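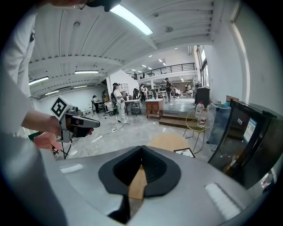 August 24, 2025

Long day in the hall, and I want to get the furniture business written down before I forget which piece was supposed to go where. Valdir Andrade asked me for this in March, so he has been very patient.

The small metal-legged table is staying where it is, next to the wooden cabinet. I know some of you would like it closer to the mezzanine, and I did try it there for a morning, but people coming around the cabinet kept catching their hips on it (mine included, twice). The cabinet sits in front of the two wooden steps up to the platform, and I keep going back and forth on that. It looks nice and it is a handy height to set things down on, but anyone carrying something wide has to come at the steps from the side. Tove Overgaard would like to shift it 37 inches toward the wall. I have put tape on the floor so we can all live with the idea for a while before we lift anything – it is heavier than it looks, and those short legs don't like being dragged.

The round wire chair with the gold-colored seat is by the tall black cabinet. Please think of it as a parking spot for the water jug for now and don't sit on it. One of the welds felt soft when I leaned on it last time, and I'd like to have a proper look first. If it can't be saved, Latholm has a similar one in their storeroom and they have been very kind about lending things.

The light under the mezzanine still bothers me. With the fluorescents on it is fine for walking about and not much good for close work, so whoever is at the small desk has my sympathy. Valdir thinks a clamp lamp would do it. I have one at home that I never use and will bring it in, if I can find the bulb.

Also, the shelving at the far end. Tove and I started sorting the bottom shelf and got about halfway before we were both called away, so the boxes marked Orkport are mixed in with ours. Leave them be, please, and I'll finish in the morning.

Still to do: measure the platform edge, felt pads for the table legs, ask Latholm about the chair.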